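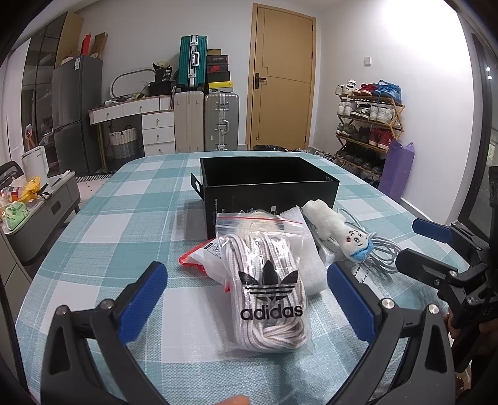

List home | Threads | Previous | Next | Reply

Hywel Price wrote:
> Has anyone walked the Pilleck path since August? I'm told
> the stile at the Domar end is down. Also, is the tea room
> still open on the way back?

Dear Hywel and all,

Lovely to see your name pop up again! My sister and I did the whole loop last month, slowly, with plenty of stopping to look at sheep. The stile is still standing but the top step wobbles, so do hold on to the post. The bottom field was very boggy and I went in over my ankle, much to my sister's delight - we went round by the hedge after that.

The tea room shuts at four now, and they'd run out of scones when we got there, though the fruit cake was very good indeed. If you fancy company, I'd gladly come along again, and I can bring the old Mohamedi map if I can find it.

Warmest wishes,
Nighat Tarar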